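My employer sends me a retirement projection every May. This year's says that if I keep my hand off the money and live to 93, I'll have $1,335 a month, plus whatever the government still feels like handing over by then. There is a small graph. It goes up, as they all do.

I moved from Uvholm to Serance eight years ago, and my old plan didn't come with me. It sits in a locked account, paying a fee for the privilege of being ignored. Getting it out takes seven forms, one of which must be signed in front of someone who has met me.

We change jobs more often than our parents did, and everyone in charge of pensions knows it. The rules still picture a fellow who starts in the mailroom and leaves with a clock. Let the plan follow the worker — automatically, unless the worker objects. We manage it with phone numbers. 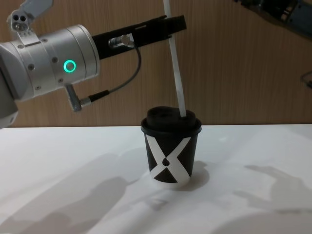
Eduard Urban wrote to tell me I'm being naive, and that a pension that moves too easily will end up wherever the fees are highest. He left his with Ondrejka and sleeps well. Fair enough, Eduard. Cap the fees, then, and let the rest of us move our money before we're 93.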